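28 Apr 2022. Notes for session 7, printed broadsides and the reading public

Bring the Clatthorpe packet. We'll start from the question left open in March: how much can a cheap print tell us about the people who bought it?

**The usual claim.** Textbooks say broadsides "reflected popular anxiety." I'd like you to distrust that verb. A sheet reflects what a printer thought would sell, or what he had blocks for, or what he could get past the magistrate. Anxiety may come into it. Show me where.

**The Durneck sheets.** The Durneck collection holds 546 sheets, of which 233 carry a woodcut. Older writers made a lot of the flood and fire pictures and read them as signs of a town on edge. Problems:

- Many blocks were used again. The same burning church turns up over three different towns. It can't be evidence of feeling in all of them.
- Survival is lopsided. Disaster sheets got pasted into albums. Ballads got used to wrap fish.
- The print run of 1,000 that everyone quotes comes from one printer's boast in a lawsuit. He had reason to puff it up.

**Hakley versus Shirazi.** The Hakley catalog sorts by subject, the Shirazi catalog by block. Look up any one fire scene in both. In Hakley it looks like a trend. In Shirazi it looks like a printer saving money. Neither catalog is neutral, and I don't fully trust Shirazi's dating of the worn blocks either. Wear depends on the wood, the ink and the hand at the press, and a cracked border only gives you an order of printing if the crack got worse.

**Captions.** Cover the text and write down what you think the cut shows. Then uncover it. Last year's group was wrong more often than right, which should worry anyone who writes about "images of unrest."
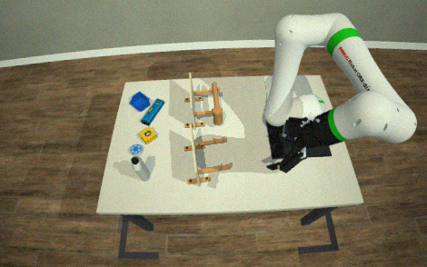

*Fig. 1. Robot arm, table and wooden peg rack (computer rendering).*

**For next time**

1. Pick two sheets that share a block. One page on what changed in the wording.
2. Find one sentence in the assigned chapter that says what "the public" felt. What is the footnote, and does it support the sentence?
3. Skip the appendix on paper prices. The conversions are a mess.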